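Category: Home & Workshop > Robots and Automation

Can a robot arm clear a table yet?
Posted by Tinetti

I run a small repair shop and the bench is a mess by the end of every Tuesday. Small tools, odds and ends, my kid's toys. I have 400 dollars set aside and keep seeing arms like the Restix in that range. Can one of these put things back in a bin without me standing over it, or is it too soon?

Tuhumury
Depends on what's on the table. Small light things are where the cheap arms do best. Something with bumps or ridges gives the fingers a bit to hold. A tool with some weight to it that lies at an angle is harder – it tends to swing when lifted off center. Pencils and thin sticks are worse, they sit too flat. 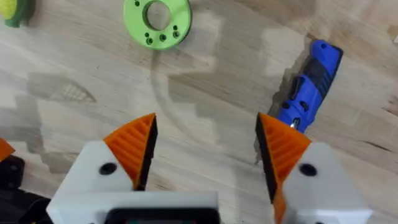
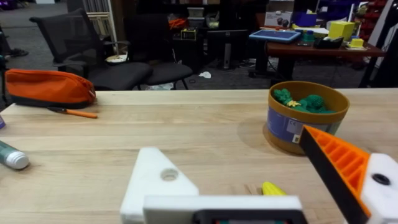
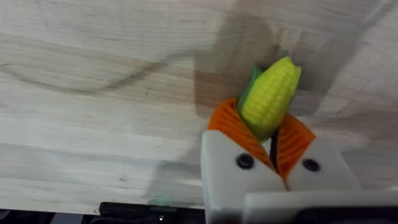 Top to bottom: rotary tool and green ring on the table, container with toy figures in it, toy corn in the gripper.

I would plan on teaching it one object at a time. Mine took 352 tries before I trusted it with 2 kinds of toy, and I still don't let it near anything with a bit in it. For a mixed bench, no, not on its own.

Predance
just get a tray and sweep everything in with your arm. takes 2 minutes. I looked at robots for this last November and bought a shop vac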